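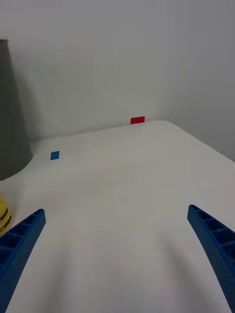

Minutes, Thursday get-together on the Waltix tabletop kit

Taken by me, Sheena Ogilvie, so blame me for the spelling.

Present: Barbara Kwiatkowski (chair), Lukian Lysenko, Jeanie Rennie, me. Mélanie Lavoie joined by phone from Domau and dropped off twice, so a few of her comments came to me secondhand from Jeanie.

We started at 2:10 after the usual hunt for a phone that could do speaker.

1. Last minutes
Approved. Lukian wants it noted that he did return the spare power cable. Noted!

2. Where we are with the trial
Barbara went over the background for Mélanie. Tustano is letting us have the Waltix kit (arm, two-finger gripper, wrist camera, the software license and a support line) on a trial basis, and at the end we either buy it or send it back. The price is still $3170 and it hasn't moved since the first quote. MacRitchie has a competing kit that we looked at on paper only. Mélanie asked if we could get one of those in to try as well, and Barbara said she'd asked and was waiting to hear.

3. Lukian's report on the sorting work
This took up most of the meeting. Lukian has been using cups, cans and bottles on the white table, with bits of colored tape stuck down as markers so that whoever sets up next has something to go by. He did 82 pick attempts in all and has them written up in a spreadsheet, which he'll share as soon as he's fixed the column that adds up wrong (we all saw it, Lukian).
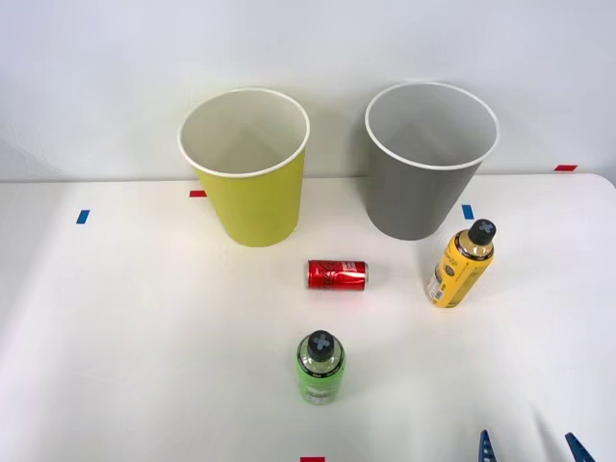

Lukian's table with both cups, the red can on its side, and the yellow and green bottles.

His feeling is that the gripper is the best part of the kit. He likes the blue fingers a lot, with those little ribbed pockets down the inside, and he says they're gentle on paper cups. Jeanie wasn't so sure. She'd had a cup come out with a dent in the rim on her turn, and she thinks the default grip force is set too high for anything that light. They went back and forth on this for a while — I stopped writing and got myself a coffee — and ended up agreeing to run the cups again at the lower setting and compare.

Cans lying on their sides are slower than cans standing up. Lukian says the arm takes longer to decide how to come in. Bottles are fine as long as they're not too close together. Mélanie asked whether the cap gives it any trouble and he said he hadn't looked at that separately but would.

I said I'd like to see it done by someone who hasn't had any practice, meaning me, and everyone was a bit too quick to say yes to that.

4. Setup and manual
Jeanie read the whole manual, bless her. It's good up to the calibration chapter and then it assumes you already know what you're doing. Page references are off as well. She's got 6 questions written down for Tustano and will send them in one email so they don't get them in dribs and drabs.

Barbara asked how long a cold start takes. Lukian said five minutes, Jeanie said it had never taken her only five minutes, and I've put both down.

5. Support
I called the support line twice. The first person was lovely and sorted out my login while I was still on the phone. The second call went to voicemail and I got my answer the next morning. Barbara would like us to keep a note of every call from now on, with the time and who picked up, and I've started a page for it in the shared folder.

6. Buy or send back?
We didn't vote. Lukian would buy it today. Jeanie would buy it if the price included a second set of fingers. Mélanie wants the MacRitchie answer first, and Barbara sides with her, mostly on account of the license, which renews every December and isn't cheap. I'm leaning toward yes, for what it's worth, but I'd like my turn on it before I say so properly.

7. To do
Lukian: fix and share the spreadsheet, rerun the cups at the lower grip setting, have a look at the caps.
Jeanie: send the questions to Tustano and ask about spare fingers.
Barbara: chase MacRitchie, get the license renewal terms in writing.
Mélanie: check whether Domau would split the cost with us.
Me: support log, and my practice session with Lukian.

8. Anything else
Jeanie asked for the room to be booked for longer next time. Barbara will do it. We finished at 3:25.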